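Leave the white alone

I had an argument about surfaces on Monday, over soup, and I've been having it with myself ever since. My friend Oriana Pereyra is doing up her kitchen in Flandale and has decided that everything must be dark. Dark doors, dark tiles, dark worktop, a dark sink which looks to me like a place where teaspoons go to die. She said white was for dentists. I said something rude about her sink, we had pudding, and here we are.

I want to stick up for shiny white, the plain smooth stuff you can run a cloth over in one go. I've lived with it for 14 years and it has had a terrible press. People say it's cold. They say it shows the dirt, as if that were a fault! Of course it shows the dirt. I'd like to know where the dirt is, please, before I roll pastry on it.

My last flat had a brown speckled worktop that went with everything, meaning it looked like gravy on a good day. You could lose half a piece of toast on it. I used to wipe the whole lot down before bed, feel very pleased with myself, and then put my hand flat on it in the morning and find jam. Speckle hides things from you, and I don't think a kitchen should have secrets.

The other charge is that white is boring, and this is where I get properly cross. White is only boring if you leave it by itself. Put one coloured thing near it and it wakes up. My own weakness is pale green, the limey sort, somewhere between a pear and an old bathroom. On a dark worktop a pale green thing sits there looking a bit poorly. Near white it looks fresh, and you get the extra business of the shadow as well, a soft grey patch that fades off at the edges with the shine carrying on round it. I can look at that sort of thing for ages while the kettle boils. I like it close up especially, when you've stopped seeing the object and are really only looking at the colour and the light. 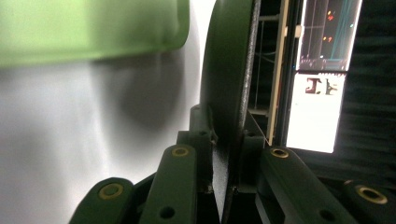
What the dark people get right

I ought to be fair to Oriana, who does read these. Dark things have their place. A deep matt green, for instance, is a lovely thing next to a pale one, and I wouldn't want a room with no weight in it at all. My casserole is very dark green and so heavy I have to have a word with myself before lifting it. It looks marvellous against the white. But that's my point – it needs something bright behind it or it's just a lump in the gloom.

They're also right about scratches. Glossy white scratches, and if the light comes in low you'll see every one. Mine has a long thin one from the time I dragged a slow cooker across it in a temper. I minded for a week. I have stopped minding, though I'd be lying if I said I never put the bread board over it when my mother comes.

And I'll give them glare, a bit. On a bright afternoon there's a patch by my window that makes me squint. I chop my onions a foot to the left.

The cost of changing your mind

What I can't forgive is the ripping out. Younes Ghoneim, two doors down from me, had a perfectly good white worktop taken up because a man in the Iltovico showroom told him it was dated. The replacement is charcoal. It cost him 320 pounds before fitting, and then he spent another 50 on a special spray for the smears, because charcoal shows every fingerprint in the house. He told me this quite cheerfully while polishing it. He had been polishing it when I knocked, and he was still going when I left with my borrowed colander.

Dated just means somebody else chose it before you did. If your white is clean and flat and in one piece, keep it, and spend the money on something to go on it. Get a couple of good bowls, or a jug in a colour you'd never dare paint a wall. If you go off the jug you can give it to your sister. You try giving your sister a worktop.

I said most of this to Oriana on the phone last night and she told me the dark tiles were already in the hall, stacked up under a dust sheet, so that was that. She has agreed to think about a white splashback behind the cooker. I'm going over to hold samples against the wall, and I'm taking something pale green with me in a carrier bag.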